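Tharun Thomas
Jul 1, 2025

The arm in my garage has a new wrist. It took 33 screws. The kit came with 31, so that was a fun evening.

Second post, same arm. Firmware from Brukwood says the gripper homes in 2 seconds. Mine prefers to think it over – 78, by the kitchen timer.

Lavanya says to re-seat the cable before I blame the code. I blamed the code for all of June and I'm not stopping now.
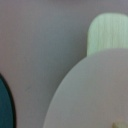
Re-seated the cable. Lavanya has been told, and is being unbearable – next job is the elbow, which squeaks like a shopping cart.

We use cookies to improve your experience. Accept

© 2025 Tharun Thomas | Contact | Back to top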